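Does tea really go stale, or is that something tea companies say to sell more tea?

Home & Kitchen > Food storage
Viewed 3,697 times

Posted by teakettle_doubter

My sister-in-law was over in January and told me I ought to throw out most of my tea. According to her, anything past the date on the carton is "dead" and I might as well be drinking hay. She buys hers from a mail-order outfit called Agyeman, which sends a little card with every order saying to finish the bag within 2 months of opening. Well, of course they say that. They sell the stuff.

I have some black tea in a tin that is probably older than my dog. I made a cup of it next to a cup of her fresh one and I could tell them apart, but I wouldn't swear the old one was worse. Weaker, maybe. I left it in an extra minute and it was fine.

So what is the truth? Is there anything in old tea that can hurt you? Does it matter if it's bags or loose? And do those airtight canisters do anything, or is a plain box just as good? She wants me to get a Gevel canister with the pump lid and it costs more than all the tea I own. Please no links to places that sell canisters.

17 people found this useful

Posted by Brian Simiyu

I ran the hot drinks counter at a small hotel in Brurkness for 7 years, so I've thrown out a lot of tea and drunk plenty that I should have thrown out.

The date on the carton is a best-by date. It's the maker's guess at how long the tea will taste the way they want it to. Dry tea doesn't spoil the way milk does. If it has stayed dry, and it doesn't smell musty or show any fuzz, an old black tea is a dull drink and that's the worst I'd say of it. If it got damp at any point, throw it out and don't try to rescue it in the oven, which I have seen people recommend.

What it loses is smell, and most of what we call taste is smell. How fast depends on the kind. Green tea goes flat quickest in my experience. Plain black holds up a long time. Anything with added flavor, your peach and vanilla and so on, fades in an odd way where the flavoring goes first and you're left with whatever cheap leaf was under it. Herbal stuff is all over the place. Peppermint lasts, chamomile turns to dust.

Bags versus loose: the tea in ordinary paper bags is usually broken up small, so more of it is open to the air and it fades sooner. A sealed wrapper on each one helps more than any canister. Bare bags sitting next to something strong will pick up the smell of it.

That brings me to boxes.
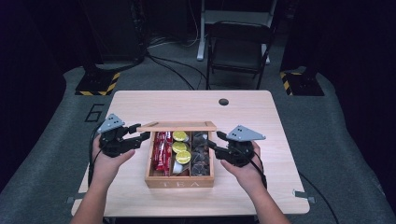
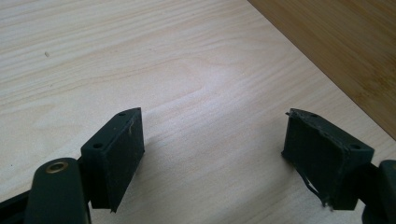 A divided box is a serving piece. It's nice for letting guests choose and it keeps the cartons out of sight, but a wooden lid doesn't seal, and with the compartments side by side your mint will be visiting your Earl Grey. I'd put out what you'll use in a couple of weeks and leave the rest closed up in a cupboard away from the stove. Wrapped sachets can sit in one for ages without much harm.

As for the pump lid, I'm not convinced. Every time you open it you let the air back in, and you open it every day. We had a couple at the hotel and I never heard a guest mention the difference. A tin with a tight lid does the job. A jam jar does too if you keep it in the dark. Light is hard on tea and people forget that because glass jars look so good on a shelf.

Your sister-in-law's 2 months would be cautious for black tea. For a good green I'd say she has a point, annoying as that may be.

Posted by lemonade_stan

just put it in the freezer, thats what i do with everything

Reply from Brian Simiyu

I wouldn't, unless it's sealed and you plan to let the whole package come up to room temperature before you open it. Otherwise you get water condensing on the leaves, and then you really do have a reason to throw it out.

Posted by Marjoram44

I agree with most of the long answer but I'd question the bit about paper bags. I've used Lineo bags from the bottom of a carton that had been open since I moved in, and they tasted the same as the first ones. Maybe they weren't much to begin with! Some teas are so plain that there's nothing to lose.

What I'd suggest is testing it properly. The side-by-side you did doesn't prove a lot when you knew which cup was which. Have somebody else pour, same mugs, same amount of tea, same time in the water. And use the same brand, old and new, or you're comparing two different teas and blaming the age for it. My husband was positive he could taste a stale bag and he picked the old one as the fresh one, twice.

Also check the water before you blame the leaves. Our tap water is hard and every tea I make comes out flat with a film on top, whatever the date says. Filtered water did more for me than any storage gadget.

Comment from teakettle_doubter

Thanks. I'm keeping the tin and skipping the pump lid. Did the blind test with my neighbor pouring, using a new box of the same black tea, and I got it right, so there is something to it. The old one smells of nearly nothing when you open it. Still drinkable with milk. I haven't told my sister-in-law.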